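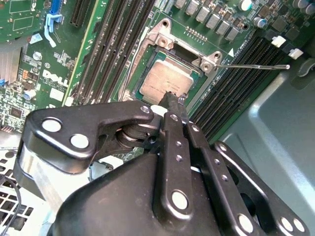 Wickramasinghe objected to our draft that a raised lever says only that somebody raised it, and that old processors deserve better evidence than posture. We concede the point.

Hardware Reuse | Research
3 min read

Before any board left the bench at Totbridge, we noted the socket, the lever and the memory slots, in that order -- dull work, and it reads that way.

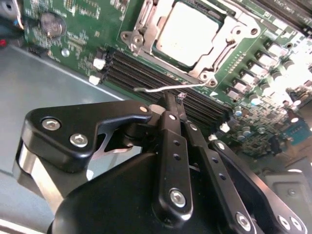 Does a closed socket mean a working processor? It means a closed socket; function is tested later, under power.

Sorting took up to 291 seconds per case, much of it spent looking for screws.

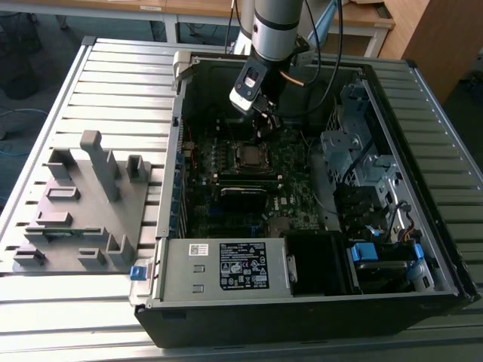 4.2 Sockets and memory

Figure 3. Processor socket between two banks of memory slots.
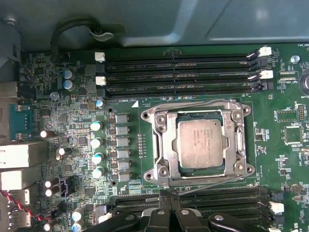 Slot latches were logged separately from the socket, an arrangement Barbieri defended at length. Open latches were left open. The Litis form allows 2 words for remarks -- "see above" was popular.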